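Does your drink really need to look like that?

Next time you are in a shop, look at the shelf of fizzy drinks and flavoured waters. Nearly every one has fruit on the front. Does that mean there is fruit inside? Be careful. A picture of fruit only tells you what somebody wants you to think about.

Take the word "flavour". "Lemon drink" and "lemon flavour drink" sound the same, but they may be made very differently. The second one might have no lemon in it at all. The taste can come from flavourings mixed in a factory.

Then there are the big claims. "Bursting with goodness!" How much goodness? Who measured it? If a label says "57 years of taste", ask what that tells you about the drink. (Nothing. It tells you the company is old.)

So where is the useful part? Usually on the back, in very small letters. The ingredients list has to go in order, with the biggest amount first. If water is first and sugar is second, you know what you are mostly drinking. Juice might be near the end, with a number beside it such as 3%. In a 600 ml bottle, that is 18 ml of juice, just over three teaspoons.

Watch out for "per 100 ml" as well. The sugar number can look nice and small, but a 600 ml bottle holds six lots of it. Multiply before you believe it.

Try this at home. Cover the back of a drink and guess what is in it from the front. Write down your guess, then turn it round and check.

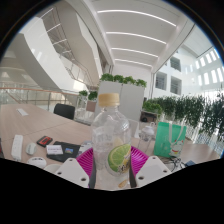 Do the same with yoghurts and cereal bars, and keep your guesses on the same sheet of paper. Were you closer with the food or with the drinks?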